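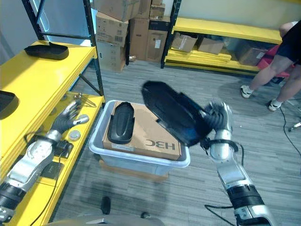 1. Background

Piltside Community Radio broadcasts to Feltden and the villages near it on a low-power licence. Its schedule has two hours of local news a day, read live. This project looked at who listens to that news and whether a change of time would suit them better. Edin Omerović supervised the work.

2. Method

A paper questionnaire went out in August through the library, the health centre and two schools.

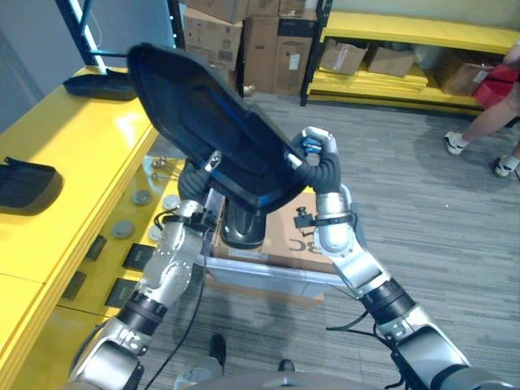

It had 25 questions, most of them tick boxes, and came back from 193 people. I left out forms where the section on listening times was blank. That gave 120 forms for the main analysis. I also kept a log of the morning bulletin for a fortnight, noting the subject and length of each item.

The answers were typed into a spreadsheet by hand and checked once against the paper forms.

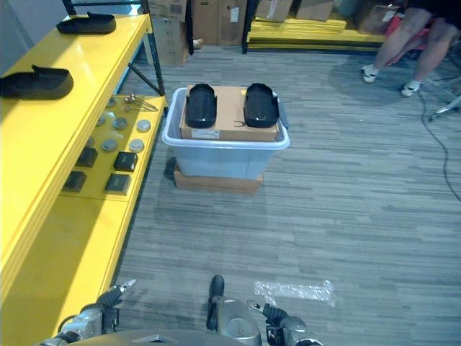
Older listeners mostly heard the bulletin in the kitchen, on an ordinary radio. Those under 30 were more likely to use the Brollura app, often later in the day. Several people wrote that council news was repeated too often and that Koppel was hardly mentioned. The log supports the second point, as very few items came from there. 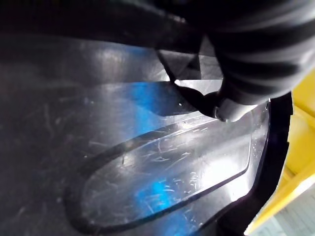
3. Limits of the study

People who never visit the library or health centre are probably missing. The school forms were filled in by parents, so teenagers are not covered.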